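Maricica Ursu
18 December 2024

Finally sorting the foam blocks. They've been in one big bag since August and I'm sick of tipping the whole lot out every time someone wants a red one.

Plan is simple. Everything out on the big wooden table, sort by colour, into plastic bins. Whatever's left over goes to my sister-in-law Tamara.
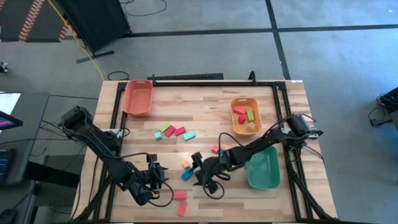
Three bins, a lot of blocks still to go.

Question for anyone who has done this. Do you sort by colour or by shape? I started with colour because it's faster to see. But there are little cubes and longer rectangular ones in the same colours, and they don't stack well together.

Sándor Bárány replied that his lot sort by size and leave the colours mixed. I can see the sense in it. Kids build with whatever fits. I'm sticking with colour for now.

The other thing is where to draw the line on colours. Is a pinkish red one a red or a pink? I've got a few of those. For now they go with the reds. 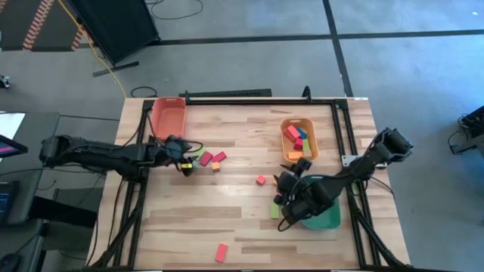
Orange is the worst. Some are closer to red and some are closer to mustard, and I think they came from two different sets. The first set was a Wumora one from a garage sale. The other one was a gift and I never saw the box.

I did look at buying proper drawers. Skirko has a unit with 49 little drawers, which is far too many for foam blocks. Plain bins are fine. You can carry them to the floor and carry them back.

Bins with a handle hole are better than the ones without, if you're buying. You can hook one with a finger when your other hand is full.

Costel Tudose asked about cleaning. Lukewarm water, a bit of dish soap, squeeze them out, leave them on a towel overnight. Don't put them on a heater. I did that with one and it went hard on one side.

Don't use a lid until they're fully dry either. The bag I had them in smelled like a basement by the end.

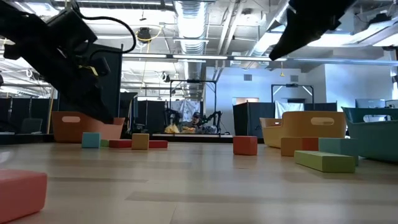
Blocks on the table, bins at the back.

Leaving it there for today. Next job is labels. I'll do a coloured sticker on each bin so the little ones can put things away without having to read.

Tamara, if you're reading this, yours will be in a shopping bag by the door. Bring back my cake tin when you come.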